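Tue 12 July
Gokora radial velocity reduction, continued

Reran the full set with the new wavelength solution. 1,244 spectra went in. The pipeline rejected the ones with saturated calibration lines, same list as before, so the rejection step does not depend on the solution. Log is in the usual directory under Rusbridge.

The offset between the old and new fiber is still there. I fitted it as a free parameter per season, then as a single constant. The single constant leaves a step in the residuals at the December break. Per season removes the step but also takes power out of anything longer than a season, including any real long-period signal. Neither is acceptable for the paper as it stands. Harsh Tiwari suggests tying the offset to the standard stars observed on the same nights and fitting everything together. Standards are thin before December, only a few usable nights per month. Will try it anyway.

Periodogram of the residuals after removing the inner planet: the peak we have been calling candidate c survives the new solution. Its height drops when the activity indicator is included as a linear term. With the Gaussian process on, it drops further and the period posterior gets a second lobe at the one-year alias. Do not quote a period to anyone yet.

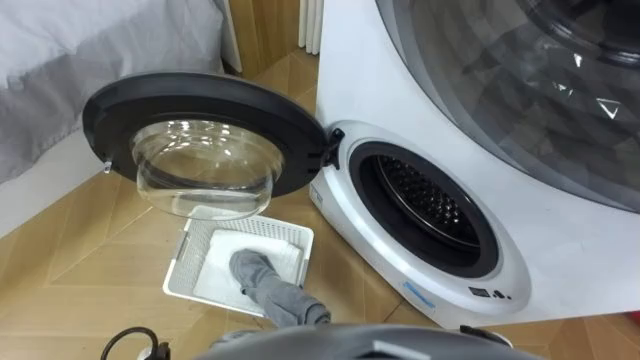 Checked the alias by injection. Put a circular signal at the candidate period into the residual-shuffled data, same time stamps, 60 trials. Recovery goes to the alias often enough to matter, mostly in trials where the early season is down-weighted. The window function is the problem. The target is behind the sun for part of every year and the gaps line up.

Stellar rotation: the photometry from Clelcombe gives a clean modulation in the last two seasons and nothing convincing in the first. Amplitude in the first season is below the scatter of the comparison stars. I used the rotation period as a prior on the GP and let the decay time float. The decay time runs into its upper bound. Widened the bound, it ran into the new one. Need to look at whether the jitter term is absorbing the short-timescale part.

Qureshi code versus ours: same inputs, same priors, semi-amplitudes agree within the errors. Theirs handles the barycentric correction at flux-weighted midpoint, ours uses the geometric midpoint. Matters only for the long exposures on cloudy nights. Switch ours over.

To do:
Joint fit with standards, 2 chains first, then the full run.
Eccentric model for c, only after the offset is settled.
Ask Harsh for the raw guide counts for the 3 nights with bad seeing.
Replot residuals by airmass. Old plot had the wrong sign on the correction.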